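Robotique de service, notes de la séance 6
Étude de produit : le kit bimanuel Hilau, de chez Norness

Bon, on quitte un peu les matrices jacobiennes pour regarder ce qui se vend. J'ai choisi le kit Hilau parce que j'ai passé pas mal de temps dessus et que j'ai des choses à en dire, en bien comme en mal (surtout sur la doc, on y reviendra !).

Ce que vous recevez dans la caisse : deux avant-bras, deux mains à doigts articulés, le contrôleur, et une licence logicielle d'un an. Une main pèse 307 grammes de moins que celle de la génération d'avant, et franchement ça se sent dans les mouvements lents, le poignet broute beaucoup moins. La licence, elle, se renouvelle à 1280 euros par an. Je vous laisse réfléchir à ce que ça donne sur la durée de vie d'un labo.

L'exercice qui m'intéresse, c'est la saisie en vrac sur table. Je mets exprès des choses qui n'ont rien à voir entre elles : du mou, du rigide, du transparent, du gros avec une poignée, du minuscule. Une pince parallèle comme la Fanen vue en séance 4 s'en sort bien sur les boîtes, mais demandez-lui d'attraper un bidon par son anse et on en reparle.

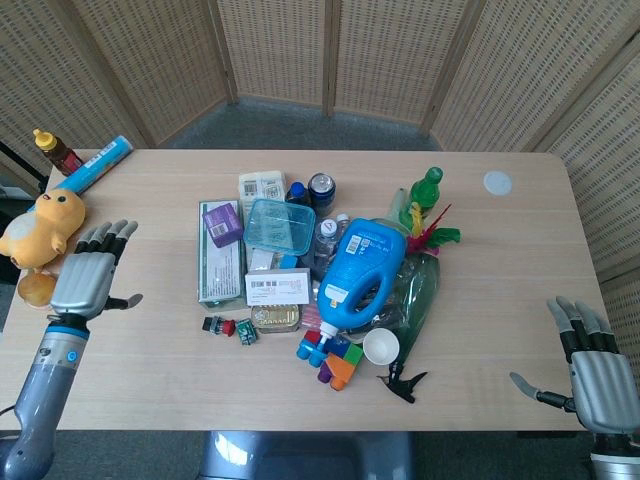

Fig. 3. Les deux mains de part et d'autre du vrac : cartons, flacons, bidon bleu, cubes de couleur, canard en peluche.

Regardez où sont les petites pièces par rapport au gros bidon incliné. Pour planifier une prise sur les cubes, il faut penser à tout l'avant-bras et pas seulement au bout des doigts, sinon la trajectoire passe dans le voisin. Et les plastiques translucides, c'est la plaie classique des caméras de profondeur : trous dans le nuage de points, contours fantaisistes... Le module de perception Alvarado (en option, évidemment) est censé compenser. Je reste réservé, on en discutera sur vos propres essais.

Côté prise en main, comptez quelque 56 minutes pour l'étalonnage la première fois. Le manuel saute une étape, celle de la remise à zéro du pouce, alors notez-la : menu Entretien, code 3147, puis valider deux fois.

Pour la prochaine fois : choisissez trois objets de la figure, proposez une prise pour chacun (main gauche, main droite ou les deux) et dites-moi dans quel ordre vous videriez la table. Une page, schémas à la main acceptés.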